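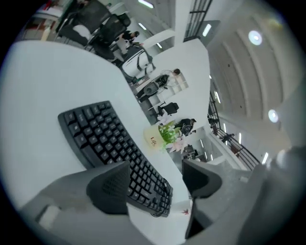 Black curved keyboard on a white desk.

Sturneck sit-stand desk: worth the colour upgrade?
By Zainab Nwachukwu, December

The Sturneck comes in one frame and a few tops, and Ponport would like you to pay extra for the "studio white" one. We stock it. I'm still not convinced it does anything the plain top doesn't.

The claims first. The brochure says the motor is "whisper quiet". Ours hums, and you'll hear it on a call. It also says assembly takes 16 minutes. I took most of an afternoon, partly because the cable tray screws on before the crossbar and the instructions have it after.

The "memory" part is fair enough. There are four presets and they hold after a power cut. Whether you'll stand as often as you plan to is your business. I managed it for a fortnight.

Nothing in the warranty covers marks on the top. Coffee left overnight will stain it, whatever the leaflet says about wiping clean.

Price: $358 for the top alone, frame sold separately
Lift rating: tested by the maker to 2000 cycles, which doesn't sound like many to me
Delivery: kerbside only

Last updated: December

Related items
Vestergaard monitor arm
Grurken cable tray
Sturneck frame, grey
Ponport anti-fatigue mat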